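2 min read
13 November 2023

Bench Technician (Fixtures and Work Surfaces), Altton

Lusevness wishes to appoint a bench technician to its Altton workshop. The post is fixed-term and begins in February. The technician will prepare wooden boards, fit them to perforated tables and keep the bolts, plates and tools in good order.

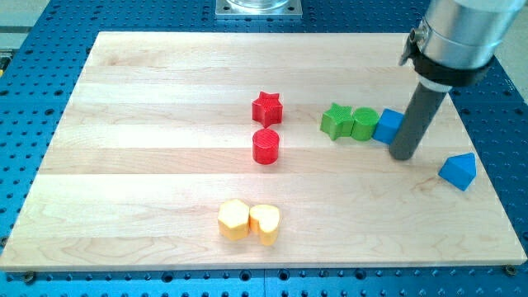
Applicants should have experience of joinery or light metalwork and be able to work from a drawing. Care in setting out and levelling is essential. Training in the workshop's own methods will be given over the first eight weeks by Marleny Rivadeneyra, Workshop Manager.

Applications, comprising a covering letter and the names of five previous projects, should be addressed to Yeison Villanueva, Room 303, Flundholm Building, quoting reference Rengifo 50.

12 shares | 0 comments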